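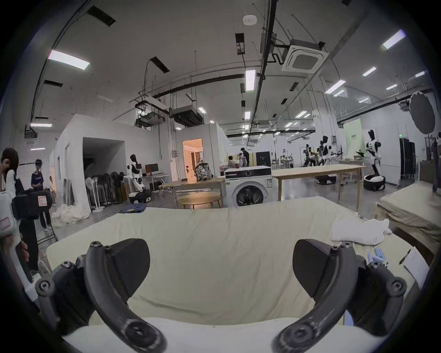 A hand-held gripper over a cream cloth in the training hall, with a washing machine and humanoid robots further back. Photo: Hokance

Home News Products Research Careers Press Contact

Hokance publishes first results of household chore study: folding is still slow, loading is nearly ready

4 min read

PLUSBERG, April - Hokance, a developer of software for service robots, today published the first results of its Uvum study, which asks a simple question: can a machine do ordinary chores at home or in a shop, at a speed and quality that people would accept? The answer of the company is careful. Some chores are close. Folding of large textiles is not.

For the study, the team in Plusberg recorded 3508 demonstrations of work with laundry and small household goods. In these recordings a person carries out the task with a hand-held gripper, and the movements become training material for robots. After the training, robots tried the same tasks in a hall which is furnished with tables and a washing machine.

The results are different from chore to chore. Putting towels into a washing machine succeeded in 4 out of five attempts without help of a person. Folding of a small towel succeeded in more than half of the attempts, but a robot needed several times longer than a person. With tablecloths and bed sheets, most attempts were stopped before the end. The usual reason was a corner that the robot could not find again after the first fold.

"A plate has the same shape every time you pick it up, and a bed sheet never has," said Ute Ruppert, head of the Uvum study at Hokance. "We have made good progress with small pieces, and I am proud of it. But if somebody asks me today whether a robot can take over the laundry of a family, I must say no. It can take over a part of it, and a person should be nearby."

Shops may see a benefit earlier than private homes. The textile rental company Eberhard, which is a partner in the study, handles table linen for restaurants and hotels. In its sorting area the pieces have few sizes and arrive always at the same table. Eberhard will test one robot for sorting of napkins and small towels during the evening shift. Folding of tablecloths stays with the employees, and no jobs are changed by the test.

The study looked also at questions that are not technical. Hokance asked 200 households which chore they would give to a machine first. Laundry was named most often, before cleaning of the bathroom. Many households said they would accept a slow robot if it works while they are out. Fewer would accept a robot that must be watched. For Hokance this is an important point - the present robots still need a person who can step in.

In the next phase the company will add 700 demonstrations with large cloths only. It will also change the tables and the light more often, so that the robots do not depend on one familiar room. Hokance does not name a date for a product for private homes.

"We prefer to publish the failed attempts together with the good ones," Ruppert said. "Customers have seen many short films of robots with a shirt. They should also know what happens with the second shirt, and with the sheet."

A summary of the Uvum study, including the success rates for every chore, is available from the press office on request. Journalists can visit the hall in Plusberg by appointment, in the afternoon from 2 p.m.

About Hokance
Hokance develops training methods and software for service robots in homes, laundries and retail. The company is based in Plusberg.

Press contact
Hokance Press Office, Plusberg

Shares 37 Comments 2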